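The penalty for a late information return should bear some relation to the harm the lateness causes. For Americans who live abroad, it often bears none. A taxpayer may owe no tax at all, may have reported every dollar of income, and may still receive a notice that exceeds a month's wages because one form arrived after its due date.

Consider the position of a small employer. Hryhorii Shevchuk, a dual citizen, holds a minority share in Kuzmenko, a workshop with six employees that builds and repairs bench equipment. The company's profits last year would not have covered a new delivery van. Its foreign ownership form, by contrast, took his preparer at Rondbridge the better part of March to complete, and the fee came to more than the dividend he received.

Defenders of the present system argue that fixed penalties are simple to administer and that discretion invites unequal treatment. The first point is fair. The second deserves closer attention, for discretion already exists. It is exercised late, after the notice has been issued and the taxpayer has paid for advice, and it favors those who know how to ask for it. A filer who can afford representation will usually obtain some relief. A filer who writes a plain letter of explanation may wait a year for a form reply.

Three changes would go a long way. The first is a threshold: where no tax is due and the interest is small, a first late filing should draw a warning. The second is a cap tied to the income that went unreported, so that a person who omitted nothing of value pays nothing of consequence. The third is a requirement that any penalty be reviewed by a named officer before the notice is mailed — a modest safeguard that would spare both sides a good deal of correspondence.

None of this would weaken enforcement against those who hide money. Willful concealment is a separate matter and is properly punished under separate rules. The resources now spent on collecting and then abating penalties against compliant households would be better directed there.

Congress has been willing to revisit filing rules when the burden fell on voters at home. Citizens overseas are fewer and more scattered, and their letters carry less weight in any single district. They are owed the same attention, and the next tax bill should give it to them.

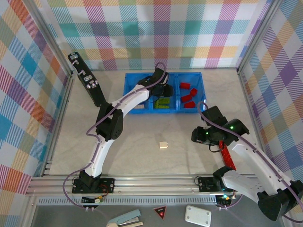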